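Yammine Gloss Blocks -- Solid Colour Set

Red, Blue, Yellow, Green, White

Overview | What's in the set | Care | Questions

We've been selling the Yammine blocks out of our little shop for a few years now and they are still the thing I reach for first when someone asks what to put on a bare floor for a kid, a class or a fidgety grown-up. They're plain rectangular blocks with rounded corners and a proper shine to them, and they come in colours that look like the colours they're named after. The red is RED. The yellow isn't mustard. It sounds like a small thing, but put them next to the dusty pastel blocks everybody else is carrying this year and you'll see why ours leave the shelf so fast!

Each block is moulded in one colour right through, so a scuff doesn't show up white. The long sides are flat enough that a block will stand on its short end, which is where most of the fun is -- towers, gates, domino runs, a row of skyscrapers along the hallway. Laid flat they make walls and roads, and stood on edge they make very good fences for plastic horses.

What's in the set

15 blocks, three of each colour
One lidded storage tub, clear
A folded sheet of starter builds drawn by Tài Khương

The sheet is worth keeping. Tài draws everything from the side and from the top, with no words at all, so kids who aren't reading yet can follow along. The bridge on the back is harder than it looks (I needed four goes at it).

Larger sets

The classroom box holds 400 blocks in the same five colours and comes in two stacking crates. Please read the weight on the label before you order it to an upstairs flat! Blocks from the classroom box and the home set are the same size and mix happily, and the colours match from one to the other.

Single colours can be ordered as well. Red and blue are always in stock. White sells out every May when the schools do their model towns, so get in early if you want a whole city hall.

Finish

There are two finishes. Gloss is the original, and it catches the light beautifully on a sunny floor. Satin was added after Jairo Arboleda, who builds domino lines for library days, kept asking for something with a bit more grip in tall stacks. He was right, the satin ones do hold better once you get past waist height. For everyday play I still like the gloss. They slide, they clack, they wipe clean in a second.

If you want both, order a gloss set and a bag of satin singles and use the satin ones for the bottom rows.

Floors and tables

These are floor blocks first. They're happiest on timber, cork or lino, anything hard and level. Low carpet is fine for flat building but tall stacks will lean. The corners are rounded enough that we haven't had anyone write in about marked boards, though I'd still give the floor a sweep before a long building session, as it's usually the grit underneath that does the scratching.

On a table, put down a tea towel if anyone is sleeping nearby. A falling tower on bare wood is LOUD.

Care

Wipe with a damp cloth and a drop of dish soap, then dry with something soft. We use Brillex cloths in the shop but an old T-shirt does the same job. Skip scouring pads and anything with bleach in it, which will dull the gloss. Keep them out of the dishwasher too. Fingerprints show most on the red and blue and least on the white. 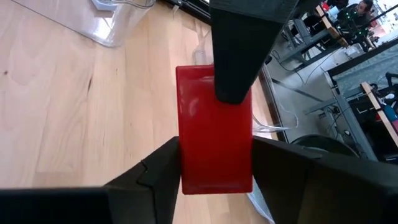 Do the gloss blocks stand upright on a wood floor without tipping?

They stand well on their short end as long as the boards are level, and the spot to avoid is the gap between two planks. If your floor has wide gaps, set the block fully on one board or lay a flat block down first as a base.

Can I buy a replacement lid for the tub?

Lids are sold separately. Send us a note with your order and we'll pop one in the same parcel.

Do they fit with other brands?

There are no studs or magnets, so they'll stack alongside any flat-sided block. Several customers mix them with the Judex arches and tell us it works a treat.

From people who have them

"Bought one set, then two more for the cousins. The colours are gorgeous and they've stayed that way." -- Rasha Saab

"Our record run is 1,901 blocks, borrowed from three classrooms. Took all afternoon to set up. We're going for 2,000 next." -- Samer Najjar

"Good weight in the hand. Would love an orange." -- Alaric Haddad

(Orange is on the list, Alaric!)

Page updated 11 Dec 2019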